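机器什么时候能替我们收桌子

我做了九年小家电的装配和售后，后来改写跟工厂、家用设备有关的稿子。隔一阵子就有读者来信问同一件事：现在的机器人到底能不能干家务，能不能顶一个打杂的工人。我每次回信都写得很长，这次干脆整理成一篇。

先说结论。能干一部分，干得慢，换个地方要重新来。离买一台回家就不用管，还差得远。我不觉得这是坏消息，只是很多宣传把它说得太近了。

先要分清楚两种活。一种是东西固定、位置固定、动作固定的活，拧螺丝、点胶、码箱子，机器做了几十年，做得比人好，没什么可争的。另一种是每次都有点不一样的活：吃完饭的桌子，工位上剩下的包装纸，水池里叠得乱七八糟的碗。这种活人做起来不用想，机器做起来每一步都要想。我下面说的都是第二种。

我以前的厂在皮斯特港（Pistport），三条线，旺季的时候每条线尾都要有一个人专门收拾。收拾什么呢，垫片、撕下来的膜、空托盘、工人喝水的杯子。这个岗位工资最低，流动最大，厂长最想换成机器的就是它。可他先换掉的是打螺丝的，后换掉的是贴标的，收拾的人一直留着。原因很简单，打螺丝的机器有现成的，报价清清楚楚，收拾的机器没有人敢报价。

后来有一家叫弗拉肯（Flaken）的供应商来谈，愿意做一个试点，用两只机械臂守在线尾，负责把杂物分到两个盒子里。厂里给了他们一张桌子和一块地方。他们列了一份物品清单，杯子、纸盒、塑料盖、铝箔，一样一样教。我那时候已经不在厂里了，回去看过两次。

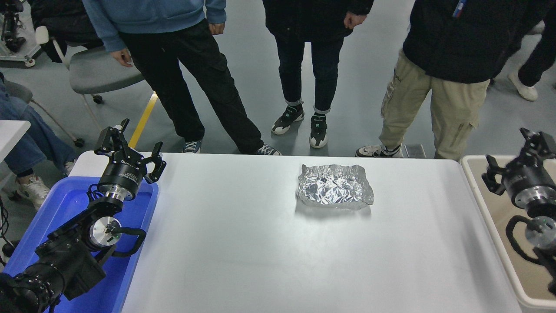

一团铝箔对机器来说难在哪里？难在它没有固定的形状，表面又反光，摄像头估不准边缘的高低，夹爪一用力它就变样，上一次成功的抓法到下一次未必还管用。

硬的东西好办。一个塑料盖，直径不变，厚度不变，教会一次，换个颜色也能抓。软的东西麻烦，毛巾、塑料袋、锡纸、剩了半包的纸巾，都属于这一类。家里的东西有多少是软的？我在自己家里看过一圈，厨房和卧室加起来，软的和会变形的占了大半。衣服全是，食物大部分是，垃圾几乎都是。所以说机器干家务，绕不开软东西这一关。

弗拉肯给厂里的试点报告我看过。那一轮一共试了1626次抓取，报告里把失败的335次单独列出来，分了原因。碰歪的有，没夹住的有，夹扁了的也有，还有一些是夹住了但放错了盒子。失败率差不多两成。做演示够了，做生产不够。线尾那个位置每失误一次，就要有人走过去捡起来，走过去的这个人本来就是想省掉的那个人。

有人会说两成失败率明年就降到一成，后年就降到百分之一。我同意会降，但我不认为会按这个速度降。前面那些容易的错误改起来快，后面剩下的都是怪事，杯子里还有半口茶，纸盒上粘着胶带，两样东西叠在一起。怪事每一件都不多，加起来没完没了。人处理怪事靠的是几十年过日子的经验，机器要靠数据，数据要靠人一遍一遍地教。

教这件事本身就很费人。奥耶拉兰（Oyelaran）是另一个做家用双臂的项目，他们公开过一份工作记录，光是收拾餐桌这一类动作就录了3077段。每一段都有人操作，有人摆东西，录完还要有人检查。我读完以后第一个想法是，这里面的人工比一个保洁员一年干的活还细。第二个想法是，这笔账不能这么算，保洁员的经验带不走，录下来的数据可以给一万台机器用。两个想法我到现在都觉得对。

再说速度。演示视频往往是加速播放的，右下角有时写着倍数，有时不写。我回厂里看的那次，用手机秒表掐过，两只手臂从开始动到把一张桌子清完，比线尾的阿姨慢了好几倍。她一边收一边跟隔壁说话，收完还把桌子抹了。机器那边没有抹桌子这一步，供应商说下一期再加。

不过慢在家里不算大问题。工厂论节拍，家里不论。我晚上十一点去睡觉，早上七点起来，中间八个小时，它收一张餐桌收两个小时我也没有意见，只要不把碗打碎，不吵醒人。从这一点看，家庭比工厂宽容。可从另一点看，家庭又比工厂苛刻，工厂里有技术员，出了故障有人管，家里没有。一台机器凌晨三点停在厨房中间，手里举着一只碗，你只能自己起来处理。

安全也是一样的道理。厂里可以在地上画线，装护栏，规定人不许进去。家里有孩子有猫，线画了也没用。所以家用的机器只好做得轻一点，力气小一点，动作慢一点，力气小了又搬不动锅。斯塔维茨（Stavitz）那一代家用样机就卡在这里，空手的时候很灵活，端一口装了水的汤锅就发抖，最后把任务清单里带锅的几项都删了。删得老实，我反而高看他们一眼。

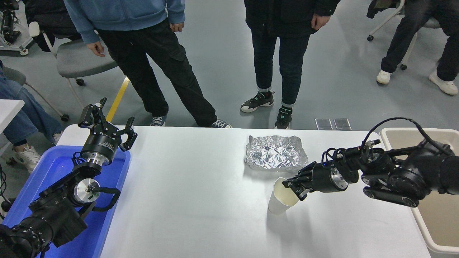

说回线尾那张桌子，我对分拣的看法后来有过一次改变。以前我总觉得应该先把最难的东西攻下来，难的会了，容易的自然就会。现在我觉得顺序应该反过来。白色纸杯就放在揉皱的铝箔旁边，右边的手臂夹着杯子，铝箔摊在桌子靠里的一侧，这种搭配在真实的工位上天天都有。杯子有口有壁，形状大体是定的，先把杯子这一类做到几乎不出错，就已经能替人省下一部分手脚，铝箔这类东西留给人收也不丢脸。半自动在工厂里从来不是贬义词，包装线用了多少年的半自动，没见谁觉得不好意思。

当然，纸杯也没有看上去那么省事。夹轻了滑，夹重了瘪，倒过来还要考虑里面有没有水。但这些都是可以量的，力多大，角度多少，试几百次总能找到一个范围。揉成一团的东西量不了，每一团都是新的。拿得出一个范围，就能写进作业指导书，写得进指导书，车间主任才肯签字。做设备的人常常低估这一张纸的分量。

还有一个常被忽略的地方，就是人愿不愿意改自己的习惯。洗碗机进家门的时候，大家学会了先刮掉剩饭，学会了碗要朝一个方向摆。扫地机器人进门的时候，大家把电线收起来，把拖鞋挪到架子上。这些都是人在给机器帮忙，时间长了不觉得。收桌子的机器要是真的进了家门，多半也是这样：杯子放左边，纸团丢进一个固定的碗里，剩下的交给它。愿意这么过的人会觉得它很好用，不愿意的人会觉得白花钱。

钱的事也要说两句。弗拉肯当时给厂里的价格我不方便写，只能说按线尾那个岗位的工资算，回本的年头超过了设备本身的保修期。夹爪上的指垫是消耗品，抓到400次左右就要检查，磨了就得换，换一次停一次线。这些都不写在宣传册第一页。家用的还没有像样的价格，现在能看到的都是预订价，预订价我从来不当真。

所以有读者问我，家里老人一个人住，要不要等机器人。我的回答是不要等。能请钟点工就请钟点工，能装扶手就装扶手，洗碗机、带烘干的洗衣机，这些现成的东西今天就能省力气。机器人哪天真的能用了，再添一台也不晚。

问我工厂要不要上的，我的回答要分情况。线尾的杂物如果种类少，又以硬的为主，可以谈，先做一个工位，自己派人记三个月的失败次数，不要只看供应商给的数。种类多、软的多，就先别动，把钱花在减少杂物上。我们厂后来换了一种包材，撕下来的膜少了一半，收拾的人轻松了不少，这笔钱比买两只手臂便宜得多。

我自己对这件事是看好的，只是看得比较远。十年前那一批样机，连桌上有没有东西都要人先告诉它。现在桌上放着没见过的杯子，它多数时候能伸手过去试一试，这个进步是实在的。至于哪一年能把我家的餐桌整个交出去，我给不出年份，谁给我年份我也不太信。

厂里那个试点四月又续了一期，桌子还是原来那张，清单上多加了抹布。等他们抹桌子那一步做出来，我再去看一次。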